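Plalliser opens bookings for free table-setting and kitchen basics workshops

CLULTEN – Plalliser, the community housing and home skills organisation, has opened bookings for a new series of free workshops on setting, serving at and clearing the family table. The Table Basics series begins in May at the Illton Street centre in Clulten and is open to anyone moving into a first home, leaving supported accommodation or returning to cooking after an illness or injury.

The series follows a pilot held at the same centre, in which 159 people completed at least one session. Plalliser has set aside 163 places for the first full round. Each participant attends 2 sessions, held a fortnight apart, and takes home a starter pack of tableware.

Program manager Selma Georgiev said the workshops grew out of requests from tenants.

"We were already running cooking classes, and people kept asking about the part that comes after the cooking," Ms Georgiev said. "They wanted to know what to buy first, where it all goes and how to get a meal to the table and cleared away again without it taking over the evening. A lot of them had never owned a full set of plates."

The first session covers choosing tableware on a small budget, laying a place for one or more people, and safe handling and storage of knives. The second deals with serving, carrying, scraping and stacking, washing up by hand, and organising cupboards and drawers in a small kitchen. Both sessions run for two hours, with a morning and an early evening option. Participants work at their own table and at their own pace, and a support person may attend at no charge.

Occupational therapist Uzma Memon, who wrote the session notes, said the tableware had been picked for everyday use.

"A plate with a wide rim gives you somewhere to put your fingers, and a deep centre keeps gravy or soup where it should be," Ms Memon said. "A mat marks out the place and a tray with raised edges makes carrying easier. We also spend a good part of the first session on knives: how to pick one up, how to pass it to another person and where to put it down."
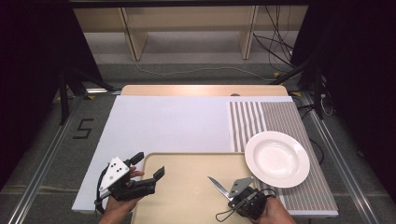

Participants who find gripping or lifting difficult can ask for extra time with Ms Memon before their first session. The centre has step-free entry from the car park, and seated workstations can be arranged when booking.

The starter packs are supplied by homewares wholesaler Khattak, which has donated 2,106 pieces to the program. Each pack contains plates, bowls, cups, cutlery, a placemat and a tray. Colours and patterns vary between packs.

Khattak operations manager Junaid Yousafzai said most of the donated stock came from discontinued lines.

"These are good pieces that no longer match a full range," Mr Yousafzai said. "Our warehouse staff sorted them into household sets over several weeks, and we will keep topping up the supply while the program runs."

Humaira Bajwa attended the pilot after moving into a one-bedroom unit in Clulten. She said she had been eating most meals on the couch.

"I had a table, but it was covered in mail and shopping," Ms Bajwa said. "Now I clear it before I start cooking. My sister comes over for dinner and I set it for both of us."

Bookings can be made at the front desk of the Illton Street centre or through any Plalliser housing worker. Places will be offered in the order that bookings are received, with a waiting list kept for each session. Participants should wear closed shoes and let staff know about any food allergies, as a light meal is served at the end of the second session. Interpreters can be organised on request.

Plalliser will also accept donations of clean, unchipped tableware at the centre during opening hours. Glassware and electrical items cannot be accepted.

Media contact: Fouzia Hayat, communications officer, Plalliser. Interviews with program staff are available by arrangement.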